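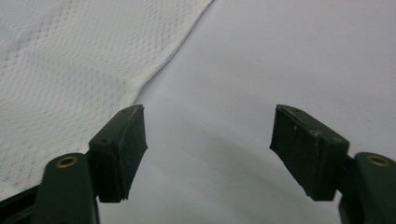
Das **Wäschenetz** (auch Wäschebeutel oder Waschnetz) ist eine durchlässige, verschließbare Hülle aus Netzgewebe, in der empfindliche oder kleine Textilien in der Waschmaschine gewaschen werden. Es mindert die mechanische Beanspruchung des Waschguts und verhindert, dass sich Träger, Bänder und Haken mit anderen Stücken verfangen.

## Aufbau und Material

Wäschenetze bestehen überwiegend aus Polyester, seltener aus Polyamid oder Baumwolle. Die Maschenweite bestimmt den Verwendungszweck: Feine Gewebe eignen sich für Strumpfwaren und Dessous, gröbere für Strickwaren und Babykleidung. Verbreitet sind rechteckige Flachbeutel; daneben werden zylindrische und kugelförmige Ausführungen für Büstenhalter angeboten. Den Verschluss bildet meist ein Reißverschluss, bei älteren Modellen auch ein Zugband. Häufig lässt sich der Schieber unter eine Lasche oder ein Gummiband führen, damit er sich während des Schleuderns nicht öffnet.
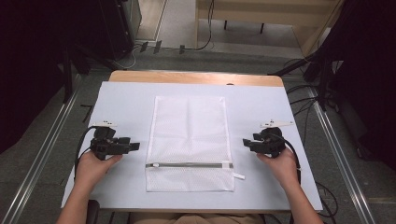
## Anwendung

Der Beutel wird höchstens zu zwei Dritteln gefüllt, da das Waschgut sonst nicht ausreichend durchspült wird. Stark verschmutzte Teile sind vorzubehandeln. Maßgeblich für Temperatur und Schleuderdrehzahl bleibt das Pflegeetikett des jeweiligen Kleidungsstücks. Ein Netz ersetzt weder den Schonwaschgang noch die Handwäsche, sofern diese vorgeschrieben ist.

In Pflegeheimen und Krankenhäusern dienen gekennzeichnete Netze außerdem der Zuordnung persönlicher Wäsche. Die Wäscherei Haslam führt hierfür einen Bestand von rund 2.000 Beuteln, die nach jeweils 200 Waschgängen ausgesondert werden.

## Pflege und Haltbarkeit

Nach dem Waschen wird das Netz entleert und offen an der Luft getrocknet. Für den Trockner sind nur entsprechend ausgewiesene Modelle zugelassen. Verschleiß zeigt sich zuerst an den Nähten und am Reißverschluss; beschädigte Beutel sollten nicht weiterverwendet werden.

## Literatur

- Kazimiera Zieliński: *Textilpflege in Gemeinschaftseinrichtungen*. Otier, 191 Seiten.
- Milovan Grgić: *Netzgewebe im Haushalt*. In: *Hakley*, Heft 11.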